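Section 5: Setting up the Ketik table lamp

Read this section before the leaflet in the box. The leaflet is not wrong so much as hopeful. It says the lamp can be ready in moments and that the light will "adapt to your life." The lamp has a dimmer and two joints. It will adapt to whatever you push it into.

Notes below marked Dralcombe apply only to the units at the Dralcombe workroom, which came with the older clamp. If you bought your own Ketik recently, skip them.

Before you start

You need a table with a firm edge, a wall outlet you can reach without an extension cord, and a small Phillips screwdriver. The kit includes a flat metal tool that is supposed to replace the screwdriver. Try it if you like. I chewed up one screw head with it and went looking for a drawer with real tools.

Check the box for the lamp head, the lower arm, the upper arm, the clamp, the power adapter and a bag of 16 screws. You will use nine. The leaflet calls the rest "optional hardware" and never says what they are an option for. Keep them anyway. The threads match the Branitz shelf bracket, and those screws do go missing.

Caution: Do not plug the adapter into the wall until step 8. The touch control on the lamp head wakes up the moment it has power, and handling the head will then set it flashing through every level it has.

Fitting the clamp

1. Pick the spot first. Most people put the lamp on the side of their writing hand and then spend a year working in their own shadow. If you are right-handed, clamp it on the left.

2. Open the jaw of the clamp until it slides over the table edge with room to spare. The maker says it fits tops up to 3 inches thick. I would treat that as a number from the sales department. At full stretch the screw has very little thread left to hold on to, and the clamp rocks.

3. Put the rubber pad on the underside before you tighten. If the pad is missing, a scrap of cork or an old mouse pad cut to size works as well.

4. Tighten by hand until the clamp stops sliding, then another half turn. Stop there. Using pliers gains you nothing and can leave a ring-shaped dent in a soft top.

Dralcombe: the older clamp has a wing nut that loosens on its own. Check it at the start of each month. The label on the nut says "self-locking." Ignore the label.

Fitting the arms

5. Drop the lower arm into the clamp socket. It should turn freely. A stiff socket usually means a bit of packing foam has been pushed down inside it.

6. Join the upper arm to the lower arm with the long bolt. The spring washer goes on the same side as the knob. The drawing in the leaflet shows it on the other side, and the lamp will hold for an hour or so like that and then bow slowly toward the table. I have written to Ketik twice about the drawing. The second reply thanked me for my interest in the product.

7. Attach the lamp head and run the cord down the back of both arms. Leave a loose loop at each joint, big enough that the arm can fold flat and open out again without pulling. Move the arm through its whole range by hand before you snap the clips shut. A cord that looks neat with the arm upright may be far too short with the arm stretched out, and the plug at the lamp head is the part that gives.

8. Plug in the adapter and touch the control once. The light should come on at its lowest level. If nothing happens, press the small plug at the lamp head in again, firmly, until it seats. That fixes most "dead" lamps. The leaflet suggests contacting support, who will suggest the same thing.

9. Pull up a chair and sit the way you normally sit. Lower the head until you can no longer see the bare light under the rim, then do some real work under it for a while. Reading the leaflet does not count. Reach across the table, pick up something small, and see where your hands throw a shadow. Move the head until the shadow falls away from what you are looking at, and tighten the two knobs. 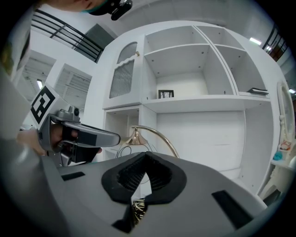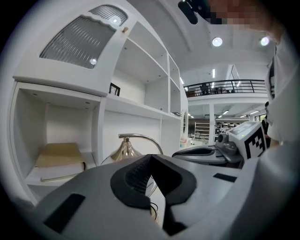

Brightness and color settings

The lamp has five brightness levels and three color settings, named Focus, Relax and Create. I can find no difference in what people get done under any of them. Focus is a cold white. Relax is a yellowish white. Create is somewhere between the two and is the one I leave on, mostly out of laziness.

To change the brightness, touch the control briefly. To change the color, hold your finger on it until the light blinks. The lamp is meant to remember both when switched off. Mine does, unless the power goes out, and then it comes back on Focus at full strength - a rude thing to meet early in the morning.

Note: For matching thread, paint or fabric, trust none of the three. Take the piece to a window. The box says "true daylight color," and I held two navy blues under it last October that turned out to be a navy and a very dark green.

The timer

Hold the control for longer, past the first blink, and a timer starts that turns the lamp off after an hour. There is no sign that it is running. Most people who report that their lamp has a fault have turned this on by accident while trying to change the color. Switch the lamp off and on again to cancel it.

Replacing parts

The light source is sealed in the head and cannot be changed. Ketik lists this as a benefit. The adapter can be replaced, and Bañez sells one with the same plug. Compare the voltage printed on both labels before you buy, and take the old one to the store with you. The clips along the arm crack if they are opened often. Small cable ties hold just as well, left a little slack.

Cleaning

Unplug the lamp and let the head cool. Wipe it with a dry cloth, or a barely damp one if it is sticky. Skip the "lamp care wipes" offered at checkout.

Corrections to this section go to Reet Kalniņš. Last checked against the leaflet on 26th January. The drawing for step 6 was still wrong.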